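Chapter 4
Woven Containers and Small Furnishings

4.1 Scope of the chapter

Chapter 3 dealt with flat weaves. The present chapter extends the same methods to three-dimensional forms: boxes, trays, and lidded baskets for household use. The reader should already know how to measure strand width and how to read a weave diagram.

Wicker is a method of construction. It is not a single material. Willow, rattan, reed, and twisted paper cord may all be worked in the same way, and the finished pieces can be hard to tell apart once they have been stained. Identification is covered in Section 4.5.

4.2 Terms

Stake: a stiff upright member that carries the load.
Weaver: a flexible strand passed in front of and behind the stakes.
Border: the finished edge, made by bending down the stake ends.
Opening: any gap left in the weave by design, such as the slot in the top of a tissue box.

4.3 Stiffness and spacing

The stiffness of a side wall depends mainly on stake spacing. Lacroix and Perić loaded 72 sample panels and found that wide spacing caused the wall to bow before any strand broke. Openings weaken a panel further — the cut stakes around a slot must be tied into a border of their own. Problems 1 through 6 apply this rule to a rectangular slot in a flat lid.

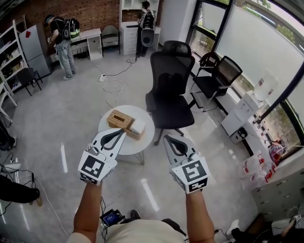
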